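# Shape sorting in a bin, or how we came to respect toddlers

Progress report, 2020-03-04. Build carried out in the shared workshop at Strickland.

Our October proposal promised a robot arm that could play with a child's shape sorter "reliably and without supervision". We would like to withdraw the second half of that sentence, and to soften the word "reliably" until it gives when pressed.

The work sits inside a shallow grey bin. We chose a bin over an open bench because dropped blocks then have a limited number of places to go. The control software is called Skusow and was written by us, mostly at night, which shows.

## Choosing the block

The sorter came with a set of foam blocks and we began with the round one. That was cheating, as a cylinder doesn't care which way it is turned. The purple block does care. It has two legs and a bridge between them, and if the wrist is off by a few degrees it stands on the board looking pleased with itself and goes no further.

Skusow approaches from above, stops short of the surface, corrects its angle and then pushes. If the push meets too much resistance it lifts, shuffles sideways and tries again. The shuffle was the last thing we added and is responsible for most of our successes – and for all of our noise complaints.
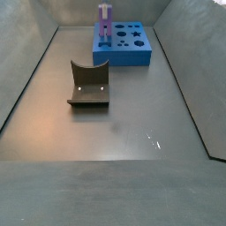
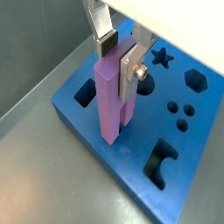
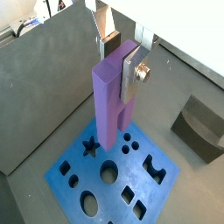
*Figure 1. The purple block and the blue board in the bin, seen from three viewpoints.*

## Results

We logged 1305 attempts over the term. Of these, 496 ended with the block properly seated, and some 700 ended with it leaning, jammed or resting on top. The rest were stopped by hand, usually by whoever was nearest the switch.

Success was not spread evenly. Nearly all the good runs came after we moved the wrist camera, which until then had been giving us a fine view of our own gripper. The fingers still cover part of the board during the last stage, and we have stopped pretending this can be fixed in software.

The board also moves. It is light, and a hard push slides it along the floor of the bin, after which every stored hole position is wrong by the same amount. Skusow now looks for the board again after each failed push. This costs 2 seconds a time and has saved us a great deal of swearing.

## What is left

- Find the board by its outline instead of by the star, which vanishes whenever the gripper leans over it.
- Replace the worn finger pads. The Holavside ones fit, but the Mendport ones grip foam better and need a new bracket.
- Try a second block with legs.
- Write down the calibration steps while somebody still remembers them.

The round block is still in its box and will come out again for the open evening.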